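Let the Small Boats Start First

Our club in Mamby changed the starting order in May, and the big boats now go first. I have sailed there for many seasons in a small dinghy, and I think this decision is a mistake. I will try to explain it calmly.

When the large keelboats start before us, they take the clean wind and leave us the rest. On a day with good breeze it does not matter much. But in the evening, when the wind comes down from Torkia in weak puffs, the dinghies stay near the line for a long time. Last month my class finished after 8 p.m., and two boats did not finish at all.

The club answers that the big boats are more important for the entry money. I understand this argument. Still, of 163 entries in our summer series, 70 were dinghies, and these sailors also pay.
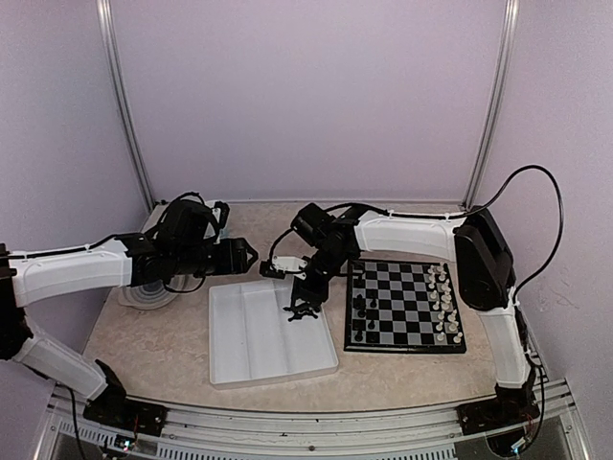
One reader of my last column wrote to me that a keelboat coming through the dinghy fleet from behind is dangerous, and that the old order made this happen every week. I take this seriously. A heavy boat cannot turn as quickly as mine, and a young sailor can be afraid when such a hull passes close.

But there is an answer to this also. In Jaseck they give the dinghies a separate, shorter course near the beach, and the fleets almost never meet. It needs one more mark and one more anchor. Our club has both of them in the shed.

I do not ask for any privilege. I would like the club to try it for the rest of the summer and then to ask the sailors of both fleets what they prefer.

Related
Mac Carthaigh Cup: entries are open
Tide notes for Torkia Bay
Jaseck opens its new slipway
How to repair a small tear in a sail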